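Why does cereal go soggy?

Corn flakes are dry. Really dry! Each one gets baked till nearly all the water is gone. Thats the crunch.
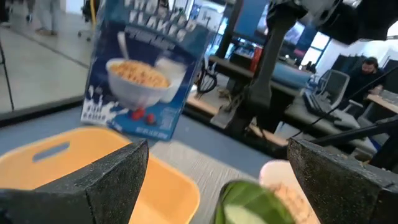 Why does milk make them soft?
Milk is mostly water, and the water sneaks into tiny holes in the flake.

Sugar coating slows it down. A bit. Not for long, so eat fast.
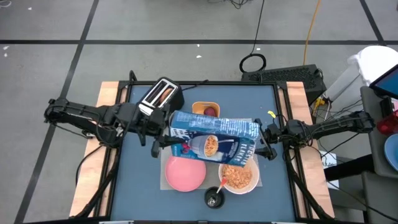
By the Kistell Kids Desk
September 13, 2020

Try it: two bowls, one with cold milk, one with warm. Wait 10 minutes. Wich one is mushier? Write it down, then taste.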